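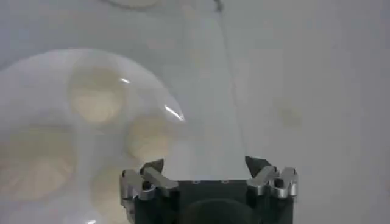
*A round, translucent tray on a pale tabletop.*

**The Woman Who Reads the Names**

June 20, 2019

Radka Stan had already put the kettle on when I got to her office, and she apologized for the state of it twice before I had my coat off. She didn't need to. It looked like the office of anybody who has just come through May at Dradton College, with a robe over the back of the good chair and a lunch bag that had been there a while. She moved the robe so I could sit down, then changed her mind and gave me her own chair, and we spent a happy few minutes swapping seats until the tea was ready.

If you have graduated from Dradton, or sat in the bleachers while somebody you love did, you have heard her voice. Radka has read the names at commencement for 30 years. This May there were 1393 of them, spread over the morning and evening ceremonies, and she read every one.

"People think I must be a loud person," she said. "My sister-in-law still thinks so, and she's eaten at my table every Christmas. I'm not loud. I never raised my hand in school. But you put a list in front of me and tell me these are people who worked hard, and something in my back straightens up."

She came to the job sideways, like a lot of us come to things. She was working the transcript window, and the dean who usually read had lost his voice to a spring cold. The list that year was short enough to get through in 40 minutes, hats and handshakes included, and she was asked at lunch if she could possibly be ready by four.

"I said yes because I thought it was a question about typing," she told me, and laughed so hard she had to put her cup down. "I thought they wanted the list typed! I had it all squared off and stapled, and I carried it over there very proud of myself, and they pointed at the microphone."

She got eight names wrong that afternoon. She can still tell you which ones, and she did, though I won't print them here. The one that stayed with her belonged to a nursing student whose grandmother had come a long way to hear it said. "And I said something else. I said a name that belonged to no one at all. The girl was very nice about it. The grandmother looked at me, and I thought, well, Radka, you'll learn how to do this or you'll never do it again."

So she learned. What she does now begins in the dark part of winter, when students turn in their petitions to graduate. Each one gets a card with a blank line on it asking how the name is said, and they can write it any way they like. Some rhyme it with something. Some draw little hills and valleys for where the voice goes up and down. If the line comes back empty, or if she can't make sense of it, she calls. She calls from her desk on her lunch hour, and she doesn't leave it with a roommate.

"They think they're in trouble," she said. "I say, it's Radka from records, and I hear the breath go in. Then I say I only want to know about the second syllable. You would be surprised how many of them tell me it doesn't matter. They say, oh, whatever's easy. I don't accept that. I say, what does your mother call you when she's proud of you? And then there's a little quiet, and then I get the name."

I asked whether she had considered a recording. Other schools have gone that way, and I'd heard the idea had come up at Dradton, too. She took the question well, and she took her time with it, turning her cup around by the handle.

"It would be correct," she said. "I would never say it wouldn't be correct. I listened to one, and it said everything beautifully. Only it said everything the same. When a man has been coming to night classes since before his daughter was born, and the daughter is now sitting there in the third row, I know that, and I can't help it, it gets in my throat. I don't think it's a mistake to let it."

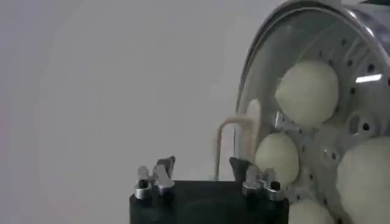 Joscha Meinecke told me later that he would be glad to see the recording come in, at least for the evening ceremony, and that he had said so to Radka's face more than once. He worries about her voice, and he worries even more about the year when she isn't there and no one has learned how she does it. He thinks the cards are the real treasure and ought to be kept someplace safer than a shoebox.

I brought this back to Radka by phone, feeling a bit like a tattletale, and she wasn't bothered in the least. "He's right about the shoebox," she said.

As it happens, she has started teaching somebody. Azra Vlachou sat beside her through the practice read this spring, with a pencil, and took the last page of names at the evening ceremony. Radka had told hardly anyone ahead of time, Azra included. "I gave her the page with the Zs and I said, you'd better stand up, they're walking." I caught up with Azra in the hallway outside the records office, and she said her knees had gone to water and she'd loved it, both at once.

"She doesn't look at the page when she says it," Azra said. "That's what I noticed, sitting so close. She looks down, gets the name, and then looks up at the person and gives it to them. I was so busy looking at the page that I missed all the faces. Next year I want to see some faces."

There are rules, it should be said, and Radka is strict about them. No dairy from breakfast on. Shoes you have worn before. Water at room temperature, in small sips, between departments and never in the middle of one. You don't pause for cheering, however much you'd like to, but you may slow down a little for it, and she showed me the difference by reading me the names off the staff phone list, with me supplying the cheering. Borislav Papadopoulos got a very big hand. I hope he heard it down the hall.

She practices at home, walking back and forth along the fence at the end of her yard. Her neighbors on Stoyanova Street used to wonder about it. One of them finally asked, and the year that neighbor's own son finished his welding certificate, she came out on her back steps and listened for him every evening for a week. "I did him twice some nights," Radka said. "It's a good name. It has a nice landing."

We'd gone well past the hour she had promised me by then, and the tea had been made over again. I asked whether she ever hears from any of them afterward. She got up and opened the bottom drawer of her desk and took out a bundle of cards and notes with a fat rubber band around it. She read me one, from Selma Golob, class of a good many years back. It said that until that morning she had let teachers shorten her name to whatever they pleased, and that after hearing the whole thing said out loud in a gym full of people, she had gone home and decided to stop letting them.

"She has a daughter starting here in the fall," Radka said, putting the rubber band back on. "I've already asked how to say it."

Petitions for the December list are due at the records window when the fall term opens. Please fill in the line on the card.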